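Beverage refrigerator

A beverage refrigerator (also drinks refrigerator, drinks cooler or beverage fridge) is a small or medium cooling appliance made mainly for bottles and cans. It differs from a kitchen refrigerator in its shelves, its temperature range and often its door, and most models have no freezer part. Beverage refrigerators are used in homes, offices, hotel rooms, shops and waiting areas.

History

Before electric cooling became common, drinks were kept in cellars, in wells or in wooden chests filled with ice. Shops used metal chests in which bottles stood in cold water, and the customer had to dry the bottle after taking it. Upright cabinets with a glass door came later and allowed the goods to be seen without opening. Small cabinets for private use followed when compressors became quieter and cheaper.

In the town of Walis, the Semaan bottling works lent cooling cabinets to grocers who agreed to sell its lemonade. The cabinets stayed the property of the works and were collected every June for repair. Several of them are kept in the town museum, one still with its first door handle.

Types

Open-fronted cabinets have no door. A curtain of cold air falls from the top to the bottom and separates the inside from the room. They are easy to reach into, but they use more electricity than closed ones, and many shops pull down a night cover after closing.

Glass-door cabinets are the most usual type in shops. The glass has two or three layers, and on some models it is heated a little to keep it clear in damp weather.

Solid-door cabinets lose less cold through the door. They are preferred where the drinks do not need to be displayed.

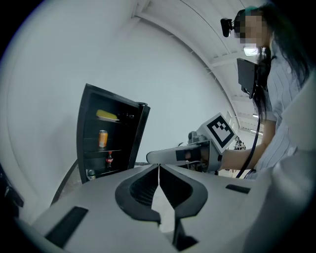
Cooling systems

Most beverage refrigerators use a compressor, in the same way as a kitchen refrigerator. Compressor models cool quickly and also work well in a warm room.

Thermoelectric models have no compressor and make very little noise – for this reason they are often sold for bedrooms. They can only lower the temperature by a certain amount below that of the room, so in hot summers the drinks may not become properly cold.

Absorption models work with heat and are almost silent. They are found in hotel rooms and in camping vehicles, where some of them run on gas.

Temperature and storage

Soft drinks and beer are commonly kept between 2 and 5 degrees Celsius. Wine is stored warmer, and cabinets for wine are usually treated as a separate class. Milk and other fresh food should be placed in a beverage refrigerator only if the manual allows it, as the temperature can change more between the shelves.
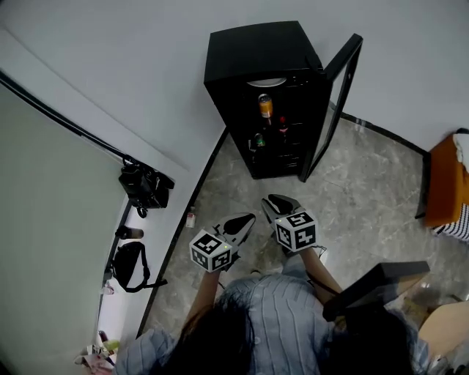
A small black beverage refrigerator placed against a wall.

Placement and care

The appliance should stand level and away from direct sun. Models with the condenser at the back need a free space behind them, while built-in models blow the warm air out at the front. The door seal is cleaned with mild soap. Dust on the condenser makes the compressor run longer and should be removed with a soft brush.

Noise

The noise level is given in decibels. The Vasik table model, for instance, is listed at 42 decibels, and the larger Dridano cabinet is somewhat louder. Bottles that touch each other can rattle when the compressor starts – this is often mistaken for a fault.

See also

Ice chest
Vending machine
Wine cabinet

This page was last edited on 18/10/2023.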